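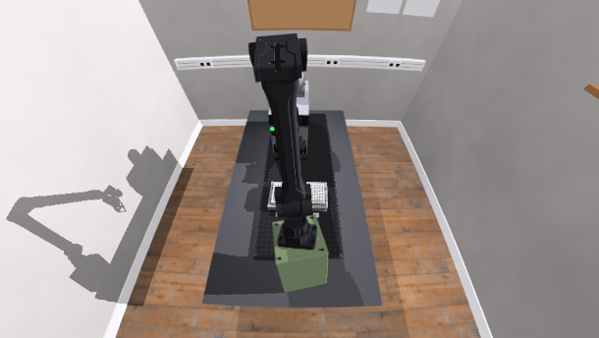 Have you ever wondered why a shadow changes shape? Shadows are one of the best science toys in the world, and you already own one! All you need to make a shadow is a light and something for the light to bump into. Light travels in straight lines, and it can't bend around a solid object the way water flows around a rock. So when it hits your hand, or a book, or a sleeping cat, it stops there, and the space behind gets less light. That darker patch is the shadow. Now think about a long, thin shape, like the slender black arm leaning slightly to the left above its green block. If you shone a flashlight at it from one side, you'd get a long, thin shadow with a big lump at the elbow. A shadow copies the outline of a thing and leaves out all the insides. No colors, no buttons, no freckles! 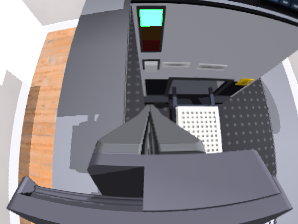 The outline can play tricks, though. Hold a dinner plate so it faces a lamp, and its shadow on the wall is round. Turn the plate slowly and the shadow squashes into an oval, then into a skinny line. The plate is still the same plate. Only the side facing the light is different.

Big shadows and small shadows

Shut the curtains, switch on a lamp, and put your hand between the lamp and the wall. Move your hand closer to the lamp and watch the shadow grow. It can get bigger than you are! Your hand is blocking more and more of the light as it spreads out. Now walk your hand toward the wall. The shadow shrinks, and its edges get nice and crisp.

Fuzzy edges happen because most lamps are wider than a tiny dot. Some of the light sneaks past one side of your fingers and lands where the rest is blocked. Scientists have a great word for that half-dark part: penumbra (say it "puh-NUM-bruh"). The darkest part in the middle is the umbra, and yes, it sounds a lot like umbrella. Both come from a Latin word for shade.

The shadow clock

People were telling time with shadows more than 3,000 years ago, and you can do it too. On a sunny morning, push a stick into the ground and put a pebble at the tip of its shadow. Come back every hour and add another pebble. You'll see the shadow get shorter until the middle of the day, then stretch out again on the other side.

Try this: trace a friend's shadow on the sidewalk with chalk at 12 o'clock, then again at 4, with your friend standing on exactly the same spot. Which one has longer legs? (Never look straight at the Sun, even with sunglasses on. Keep your eyes on the ground, where all the fun is!)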